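Cheap stand for keeping thin stuff upright on a work table?

tperic
Cream table, two panels with a seam, and everything thin rolls off it. I want something small that keeps wire and sticks in one spot.

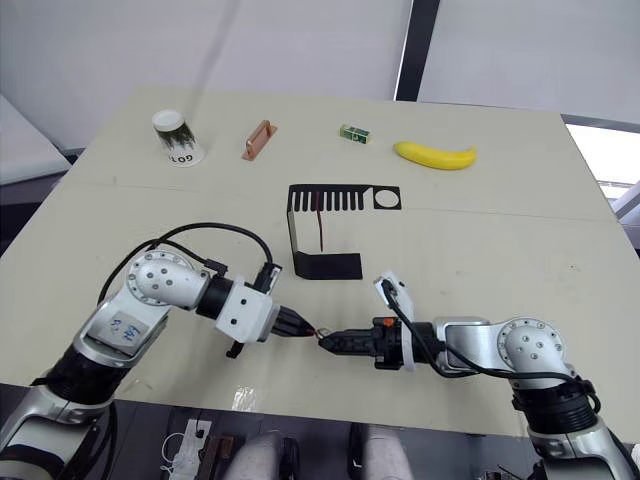
I've tried a mug – it tips when I reach over it. Budget is 10 dollars.

Rhydian Y
Bent sheet metal with slots along the top. Mine is a Dunderier and it's 3 years old.

hammerli_b
Disagree. Slots are fine for a stick, but bare wire slides through. Get a block of foam.

Rhydian Y
Foam wears out by October. A stick leans a little in a slot and that's all. Keep the cup and small boxes at the back.
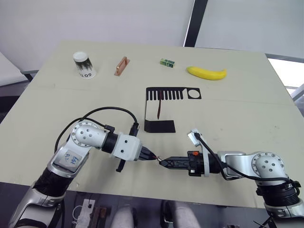

Re: Cheap stand

viorica75
Check that the foot is flat before you buy. My Gukus rocked until I bent it back.

tperic
Ordering one Thursday. I'll try foam for the wire.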